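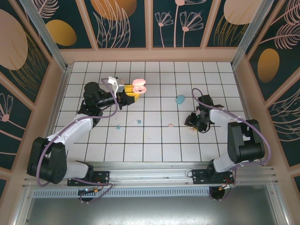
Attachment 1: open pink earbud case on white tiles

Ticket opened February 2, 2018
Product: Vallell electric fan controller
Vehicle: Brurmont wagon, manual gearbox
Customer: Dougal Gillies
Status: waiting for customer

Customer wrote:
Good morning. I installed your controller in December and it was working well. Now the fan continues to run after I switch off the engine, and it does not stop until the battery is weak. The temperature gauge stays normal. I already changed the relay for a new one from Baird, same result. The idle speed is steady, 2,000 rpm also no problem. Please advise.

Support wrote:
Hello Mr. Gillies, thank you for the clear explanation. Please do these checks with the engine cold:

1. Take out the 25 amp fuse and look at the contacts in the holder. If they are brown or soft, write to me.
2. Put the fuse back. With the ignition off, measure the voltage at terminal 3. It must be zero.
3. Disconnect the sensor plug. If the fan stops, the sensor is suspect. If it does not stop, the fault is in the wiring or in the controller.

Customer wrote:
Fuse holder is clean. At terminal 3 I have battery voltage all the time, also without the key. Fan does not stop with the sensor plug out.

Support wrote:
Then I think the ignition wire is connected to a permanent supply — this we see sometimes when the radio feed is used. Please move this wire to a feed that is live only with the key on. Terminal 4 is ground and you can leave it as it is.

Customer wrote:
I used the radio feed, yes. The Flitden harness adapter has two red wires and I took the thicker one. I will change it and test again.

Support wrote:
Very good. Please measure the new feed before you connect it, and send me the reading with key on and key off. I keep the ticket open.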